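Lifting dust off printed vinyl without lifting the ink

Filed under: workshop notes

I spent most of September testing cleaning methods on printed wall film, the self-adhesive kind used for exhibition stands and shop interiors. The film came from an offcut roll Przemysław Duda gave me when he closed his unit in Amham. It is unlaminated, which makes it cheap and easy to scratch.

The test was simple. I cut strips, left them on the shop wall until they had a visible gray layer, then wiped each one under a 300 gram weight, 86 passes, same direction. I checked for color on the cloth and for haze on the surface under a desk lamp held low.

Dry microfiber gave haze on dark areas and nothing visible on light ones. Damp microfiber with a drop of dish soap gave no haze and no color. Isopropyl alcohol took ink off the orange strips within 3 passes, so I stopped there. Paper tissue was the worst of the dry methods. The fibers are stiffer than they feel, and the marks run in the direction of the wipe.

Jadwiga Kalinowski wrote to ask whether a matte film would hide the marks. It does from the front. From a low angle it looks worse, and repeated wiping polishes the matte finish into shiny patches.

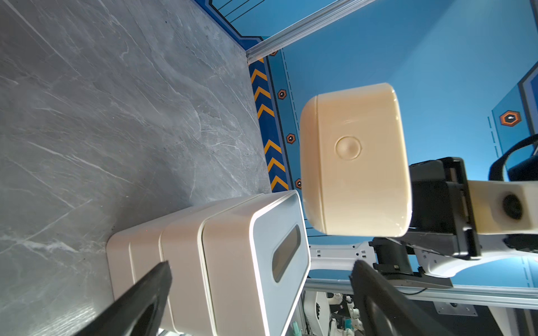
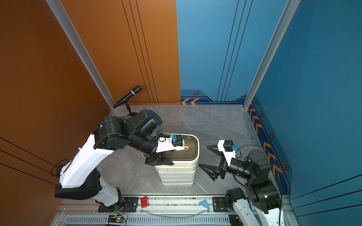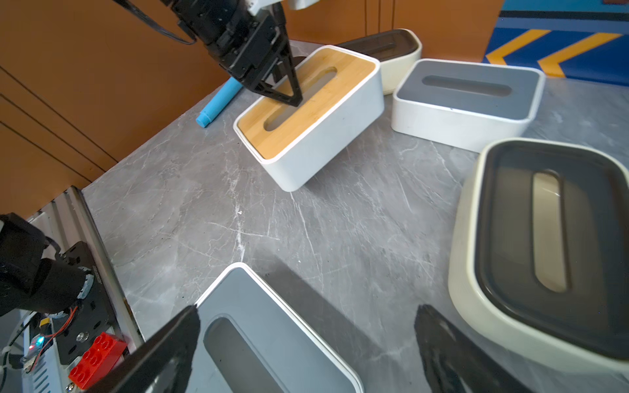
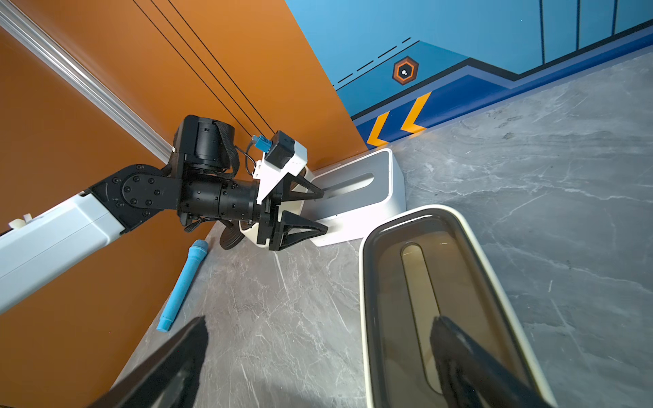
Edges fail before faces do. On my strips the first lifting was always at a cut end, where the cloth catches and pulls, and water gets under it after that. The bottom of a wall is the hard case. A dark band with orange chevrons at the base, as in the first two pictures, puts the strongest contrast where the dust settles, and I would wipe that with a damp cloth along the band, never up from the floor. Seal the lower edge if the film supplier allows it. Mine peeled at roughly 325 passes unsealed, and I have not yet run the sealed strips that far.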